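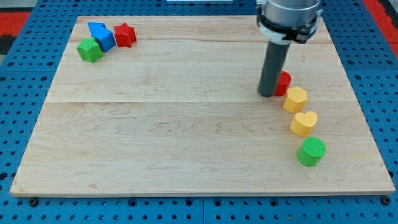

Wooden board with colored blocks

Ekgate Hotel: anyone stayed since it opened?

We use cookies to improve your experience on this forum. Accept / Manage settings

skutine_fan
I have two nights to book for a work trip and my company will pay for either the Ekgate or the Tsai. The Ekgate is the newer one, in the tower above the train station. I mostly care about sleep and a desk I can work at. Is it quiet up there?

lowfloor22
Stayed in January on a high floor. Quiet, yes. You don't hear the trains at all. The desk is fine but the chair is a dining chair, so if you plan on a full day of calls you will want to go down to the lounge.

marlpit
I'd disagree on quiet. I was on the side facing the bus lanes and heard them from five in the morning. Ask for the river side when you book, not at check-in. At check-in they told me the hotel was full.

lowfloor22
OK, mine was river side, so that may explain it.

packs_light
Tsai every time for work. Older building, smaller lobby, but the rooms have a real desk and the windows open. Breakfast ends at 9:30 on weekdays, which is early if you flew in late.

skutine_fan
Do the windows at the Ekgate open?

marlpit
No. Sealed. The room control for the air works but it goes back to its own setting overnight.

tollbooth
The Ekgate has a restaurant called Eline on the second floor. Good food, slow service. I waited 90 minutes from sitting down to the main course, and the place was half empty. Don't go if you have a meeting after.

packs_light
Eline was quick when I went. In and out in under an hour at lunch.

tollbooth
I was there for dinner. Lunch is a set menu, so that could be the difference.

marlpit
Check the points too. The Ekgate gave me 3,333 for two nights, but only after I emailed them the receipt. They don't post if your company books through an agent.

skutine_fan
Ours does book through an agent. I'm leaning toward the Tsai, mainly for the windows and the desk. Will ask for a room away from the elevator.

packs_light
Ask for the back of the building as well. The front rooms get the bar noise until midnight.

14 replies | 2 shares
Last updated: 2023-05-23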